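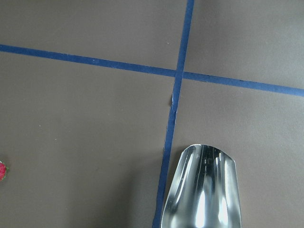 Before you put anything on a table, you have to decide where things go. I learned this the slow way, over 3 winters of sharing a worktable at Livberg, where everybody's stuff drifted into everybody else's. What finally helped was a roll of blue tape. Run one strip across the table and another down it, and a steel scoop set next to the line has a side it belongs to. The strips needn't be perfectly straight, and if a bit of tape lifts near the crossing, press it down with your thumb and carry on. My old teacher Vilho Kiiskinen never owned a ruler as far as I know, and his tables worked just fine.

In this chapter we'll mark out a surface and then fill it – one square at a time. Have a look at the crossing first, where one strip lies over the other. I call it the home point, and we'll measure everything from there.
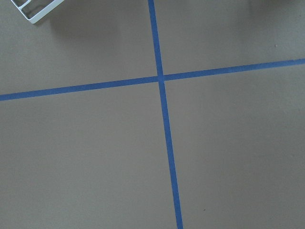
4.1 Filling the squares

Start with the things that already have a holder. Bottles in a rack and a basket of small items can each move as one piece, so they're easy to place (and easy to change your mind about!). Then come the loose things, the plates and bowls and boards, and those take more thought. 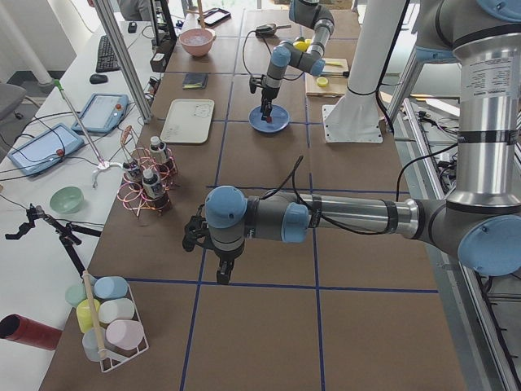
Jirnley College – Department of Home and Workshop Studies

I like the far left corner for anything tall, but look at the table in our photo: the rack of little white bottles and the white wire basket share the left side, and the cutting board sits farther back, to the right of the blue plate. Sketch that layout in your notebook, then draw your own version with the plate moved 2 squares over.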